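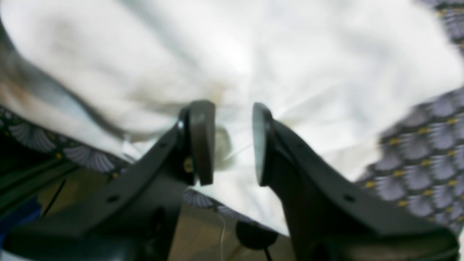 Wanted: two people who can fold a sheet

3 min read

Flokstead is looking for two linen room attendants, to start before the summer guests do. The job is folding. There is also washing, sorting, ironing, mending, bed-making and a fair amount of looking for the other pillowcase, but if you don't like folding, please save yourself the bus fare.

We are a guesthouse with 63 beds spread over three buildings, which were clearly put up by people who had never carried a laundry basket. Every bed gets a white sheet, a white duvet cover and, on top, a dark patterned bedspread chosen by the previous owner, who we assume had his reasons. The bedspreads forgive everything. The white sheets forgive nothing, and that is where you come in.

What you would do

Strip and make beds, mostly between 10 and 2. Run the two washers and the one dryer that works the way a dryer should. Press the table linen for the Juhász dining room next door, who pay us for it and send it back to be done again if the corners don't meet. Keep the shelves in order: singles on the left, doubles in the middle, and on the right the things that came from the old hotel and fit no bed known to us.

At the last stock count we owned 2593 pieces of linen. Tímea Szekeres, who runs the linen room, can tell you which of them have a darned corner. You will be expected to know this too by July.

What we are looking for

You can take a big white sheet that has landed on a bed in a heap, find two corners of it in a reasonable time, and end up with a rectangle. You can do the same thing with a fitted sheet, or you are willing to be taught. Norbert Simon teaches this in an afternoon. He has a method, it involves turning one corner inside out over your hand, and he will not be hurried through it.

You don't need hotel experience. We have hired a baker, a retired surveyor and a man who had only ever folded maps, and the maps man was excellent. You do need to be on your feet for most of a shift, and to carry a full basket up one flight of stairs. English is fine, and so is Spanish or Hungarian. Jhonatan Condori on the morning shift speaks all three and is happy to be rude about the dryer in any of them.

It helps if you notice things. Guests leave socks, earrings, phone chargers and once a complete set of chess pieces rolled up in the bedding. Shake everything out over the bed before it goes in the basket. A charger survives the wash about as well as you'd expect.

Hours and pay

Both jobs are part time, 24 hours a week, with one weekend in three. Pay is 693 for a normal week, before tax, and weekend hours are paid at time and a half. Lunch is included and is better than the bedspreads. We provide aprons and decent hand cream, and you provide shoes you can stand in — the floor down there is brown tile over concrete and it wins every argument.

There is a four-week trial period, for you as much as for us. If you find that you dream about pillowcases, that usually passes in the third week.

The folding test

Anyone we invite in will be asked to make one bed and fold one double sheet, alone, with no audience except Tímea. There's no stopwatch. She looks at the edges and she looks at whether you put the sheet on the floor while you thought about it. (Don't put it on the floor.)

How to apply

Write a short note to Ilona Szénási at the front desk, by hand or by email, with your name, how to reach you, and which mornings you could come in. A résumé is welcome but not needed. Please tell us about something you have looked after for a long time and kept in good shape. Last year's answers included a rowboat, a set of knives and a mother-in-law.

If you have already applied for the kitchen job at our Flerkmont house, you can apply for this one as well. Just mention it, so that Csaba Antal doesn't phone you twice and pretend he meant to.

We read notes as they come in and will stop when both places are filled.

Posted 7 March 2025

Other openings
Breakfast cook, Flerkmont house
Night desk, two shifts a week
Gardener, July only
Driver for the Clokport ferry run
Window cleaner (must not mind gulls)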